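Constanza Henríquez
March 15, 2019

Finally finished the timber stain job on the back deck at the Lapointe place. Writing down what I learned before I forget it.

First, the old finish. I sanded with 80 grit and stopped there. Going finer closes up the grain and the stain sits on top instead of soaking in.

Colour next. I tested four reddish browns on offcuts and left them out for a week. They all dried darker than the chart. The one I liked in the shop was the one I liked least outside.
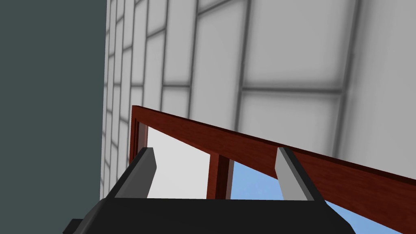 Gloss or satin is the other argument. Gloss brings up the grain and wipes clean easily. It also shows every scratch from a chair leg. I used gloss on the railing and satin on the boards.

Total cost was $1,167, and $200 of that was sander hire. Should have bought one. The hire shop in Brurnside charges for the full day even if you bring it back at noon.

Two coats on everything. The tin says one is enough. One was patchy on the end grain and I could see it from the kitchen.

Do the end grain first, by the way. It drinks the stuff, and you want to know how much you have left before you start on the boards.

Someone asked about mould. I washed it down with deck cleaner in September and left the staining until the weather settled. No spots so far.

Next job is the side gate. Same colour, there's half a tin left.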